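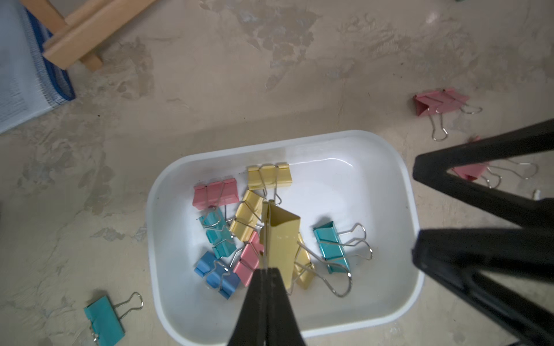 Small parts pickup: is anyone past the demo stage?

vesard_line2
Our packing room at Clistport still sorts binder clips by hand. Edix quoted us a two-arm cell. In their trial it cleared 79 percent of clips on the first try. A temp does better and also picks up what lands on the floor.

torquenut
79 on clips is decent. The wire handles swing, so the same part has a different outline every time. They also hook each other in a pile. Was that with a mixed tray or singles?

vesard_line2
Mixed. 43 trays, 2 arms, no fixture.

mbhollis
Then I disagree with the premise. Use a bowl feeder and skip the arms. General-purpose grippers are the wrong tool for a fixed part.

torquenut
A bowl feeder will knot those handles in 3 minutes. I tried it on a Bako unit in October — spent the afternoon with pliers.

mbhollis
Wrong track width, probably. What clip size?

gray_socket
Same problem at home. Mine can fold a towel, but it can't clear a desk drawer. Shiny metal gives the depth sensor holes.

vesard_line2
Mixed sizes. I'll ask Edix for the miss log and post it.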